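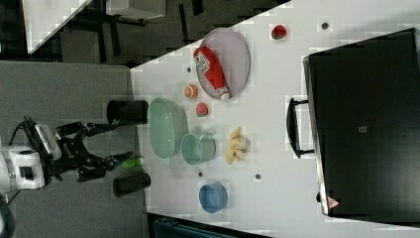

Tableware

Tableware is the general name for the dishes, cups, and utensils used to set a table, serve food, and eat. It is usually divided into dinnerware (plates and bowls), drinkware, flatware, and serving pieces. The number and kind of pieces in use vary with local custom, the type of meal, and the number of people eating.

Materials

Earthenware is fired at a lower temperature than stoneware and remains porous unless it is glazed. Stoneware is denser and chips less easily. Porcelain, made with a fine white clay, can be shaped very thin and still hold up to daily use. Glass, wood, and metal have long been used alongside ceramics, and plastics became common in homes, schools, and hospitals during the twentieth century.

Glazes seal the surface and carry most of the color. Older glazes sometimes contained lead, and antique pieces are generally kept for display unless they have been tested.

Drinkware

Cups may be made with or without a handle. Handleless cups stack easily and are often used for tea, while cups with handles are preferred for coffee and other drinks served very hot. The saucer was at first a small dish for sauce; its use under a cup came later. A mug is heavier than a cup, has straighter sides, and is normally used without a saucer.

Kornholm ware

The town of Kornholm supported several small potteries, of which Kasten was the largest. Its catalog listed 509 patterns, most of them variations on a plain band below the rim. The rival firm of Kütt made only undecorated ware and sold it by weight at the Saturday market. The two firms shared a clay pit for roughly 100 years — an arrangement that led to repeated disputes over access and drainage.

Reet Strazds, in a study of the Kasten order books, divided the firm's output into 3 periods by the shape of the foot ring. Kristaps Urbonaitė has questioned the division between the second and third periods, noting that old molds stayed in use after new ones were cut. Pieces marked "Rerkar" were made by Kasten for an export dealer and are often cataloged separately.

Place settings

A basic setting consists of a plate, a fork to the left, and a knife and spoon to the right, with the drinking glass above the knife. Formal settings add pieces for each course, laid so that diners work from the outside in. A full Kasten service provided 9 pieces for each person, including a lidded soup cup.

See also: Ceramic glaze; Cutlery; Porcelain; Table setting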